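Grumari Collection Station, Handheld Gripper Rig: Pre-Session Inspection Checklist
Station lead: Renata Daza. Inspected by: Katia Barbieri. Fri 21 January
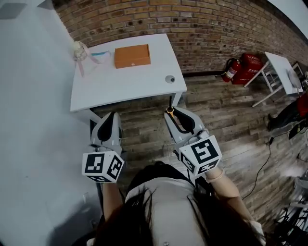
1. Table and floor

1.1 Table stands level, no rocking under hand pressure. PASS
Comment: Front left foot was adjusted on the last inspection and has held.

1.2 Tabletop carries only the objects on the task card. PASS
Comment: Card calls for the orange-brown box with the clasp, the glass vase with the ribbon, and the small items for the session. Extra objects go in the tote before recording starts.

1.3 Cables routed clear of the operator's standing area. ACTION
Comment: The black cable on the floor to the right of the station needs a cover or tape. Operators look at the grippers and don't check their feet. Assigned to Raffaele Bortolotti.

1.4 Bags and personal items stored off the floor. ACTION
Comment: Dark bag on the floor, right side. Use the lockers.

1.5 Fire extinguisher in place and reachable. PASS
Comment: Keep the second table where it is. If it has to move, it does not go in front of the extinguisher or the red box.

2. Grippers

2.1 Jaw pads seated, no lifting at the corners. PASS
Comment: Left pad replaced in August. Right pad is the original and shows light wear. Still within limits, check weekly.

2.2 Jaws close fully and reopen without sticking. PASS
Comment: 100 open-close cycles run on each side with no load.

2.3 No pinch point exposed at the trigger. PASS WITH COMMENT
Comment: Two operators report rubbing at the base of the index finger after long sessions. Thin gloves are allowed. Loose sleeves are not; roll or clip them above the wrist.

2.4 Fasteners tight, thread marks aligned. PASS

3. Marker cubes

3.1 Cube faces clean, flat, and free of glare. PASS
Comment: Wipe with a dry cloth only. Alcohol lifts the print.

3.2 Cube fixed to the gripper body with no play. PASS
Comment: Any movement at the mount shows up as false wrist motion in the pose track. Retighten and recalibrate; do not correct it afterward in software.

3.3 Left and right cube IDs match the Barkine config file. PASS
Comment: IDs were swapped in an earlier batch and 243 episodes had to be relabeled. Read the IDs back out loud with a second person.

4. Operator and headset

4.1 Headset strap snug, view covers both grippers and the full work area. PASS

4.2 Long hair kept out of the jaws and off the cubes. PASS WITH COMMENT
Comment: Tie back when the task involves leaning over the table. A strand across a marker drops the track for several frames.

4.3 Break taken on schedule. PASS
Comment: Current limit is 4 blocks per operator per shift. Tiziana Cocco has asked for a shorter final block. Under review.

5. Recording

5.1 Episode starts with both grippers open and in view. PASS

5.2 Small parts are picked up at a natural pace. PASS WITH COMMENT
Comment: Clip-sized objects held close to the near edge fall often. Keep the drop in the recording and mark the episode "recovered" or "failed." Do not delete it. The Garrido training set is short on recoveries.

5.3 Disk space and clock sync checked. PASS
Comment: Episode count at start of inspection: 2,117.

Open items: 1.3, 1.4. Station may run once both are closed and initialed by the station lead.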